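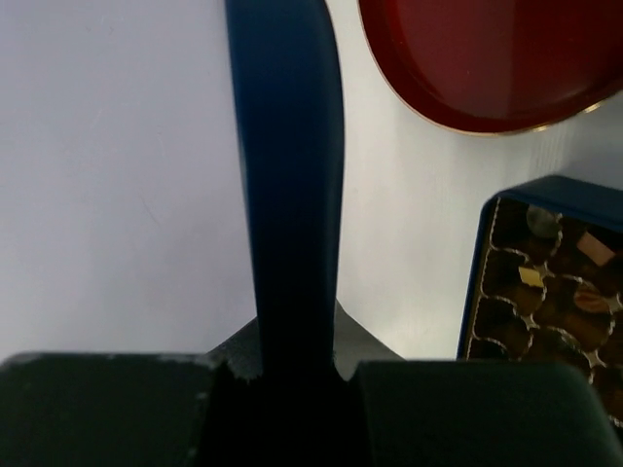
Grip loss on thin flexible parts, and a stop that came too late

The fault first showed up as a log line I ignored for two days. During a run of 100 pick and place cycles, the gripper reported a good hold on a blue strap, the arm lifted, and the controller carried on as if nothing was wrong. The strap was lying on the table. The gripper still reported a good hold. It then moved to the place position, opened, and logged a success.

A missed pick is normal and I plan for those. A missed pick recorded as a success is a different class of problem, as everything downstream trusts that flag.

Setup

The arm is a Rurness, the older one with the serial bus. The gripper is a two-finger parallel unit from Groler, with dark green pads. The motion code is mine and the controller firmware is stock. The task is tabletop handling of mixed household objects: a strap, a tin lid, an open box of chocolates and a few other things that come and go. The strap is the awkward one. It bends, it is smooth and slightly glossy, and when gripped at one end the rest of it can swing into the wrist camera's view.

What the gripper thinks a hold is

The Groler firmware decides that it is holding something when two conditions are met: motor current rises above a threshold, and the fingers stop before reaching the fully closed position. The second condition has a tolerance, set in encoder counts. The fully closed position on mine was stored as 975 at calibration, and anything that stops short of that by more than the tolerance counts as an object.

This works well for a tin lid gripped by its rim. For a thin strap, the margin between "closed on strap" and "closed on nothing" is small. Any drift in the closed position eats into it.

The drift came from the pads. The left one has scuffing along its top edge, which I had noticed and put down as cosmetic. I took both pads off and found that the adhesive layer under the left one had crept, so the pad was sitting slightly proud of the finger. With nothing between them, the pads now met early. The firmware saw a current rise and a stop short of 975, and called it a hold. From that point on it was not possible for the gripper to report an empty grasp at all.

I checked this by closing it on air 24 times. It reported an object all 24 times. That test takes two minutes and I should have run it on the first day.

The safety part

The false success is annoying. The second fault is the one I would want other people to read.

While chasing the first problem I raised the grip force to 80 percent, on the theory that the strap was slipping out. It did slip less. On a later cycle the strap snagged under the arm's base clamp while the far end was still held. The arm kept lifting. The strap went tight, and I pressed the stop button.

The arm stopped. The gripper did not release, and I would not have wanted it to. The trouble was that the arm did not stop right away. It finished its current motion segment first, then held position, with the strap stretched between the clamp and the fingers. My hand was already moving toward the strap. I pulled it back, but only because I happened to be looking at the joint readout and saw it was still changing.

The cause was a setting. The Rurness controller has two stop modes, and the button input was mapped to the one that ends at the next segment boundary. For short segments the delay is too small to notice. My lift was one long slow segment, so the delay was about a second. I had tested the button many times, always during short moves, and always concluded that it worked.

To be clear about what kind of button this is: it is wired to a controller input, and it does not cut motor power. There is a separate power cutoff on the wall side of the bench. I had stopped using it because it means homing the arm again afterwards. That was a bad habit and I have dropped it.

Changes made

Both pads replaced and bonded with the film adhesive Brasside sells for rubber on metal. Closed position recalibrated after the adhesive had cured. The old value is written on tape on the gripper body for comparison.

An empty close added at the start of every run. If the gripper reports an object with nothing in it, the run does not start.

A second hold check added after the lift, using the wrist camera. It looks at a small patch just above the gap between the fingers and compares it with the same patch from the empty close. This is crude. It depends on the lighting and it will fail on an object the same color as the table, which is a pale gray-white.

Grip force back to its previous value. Raising it treated a symptom I had guessed at.

Stop input remapped to the immediate mode, and tested during the longest segment in the program. The power cutoff now sits next to my left hand.

A limit on lift force, using joint current on the shoulder. If it climbs past the limit, the arm stops and waits for me.

Still open

The current limit trips early when the arm is fully extended, and I do not have a clean model of the gravity load out there. Fionnuala Duggan suggested recording an unloaded pass over the same path and subtracting it, which I have started on. She also pointed me to the Kılıçarslan pads, which are molded around the finger and have no adhesive layer to creep. They are not cheap – and I would need new calibration for every object – so that waits until the current pads wear.

I have also gone back through the logs to find out how many of the earlier successes were real. Records from before April have no images attached, so those stay marked as unknown.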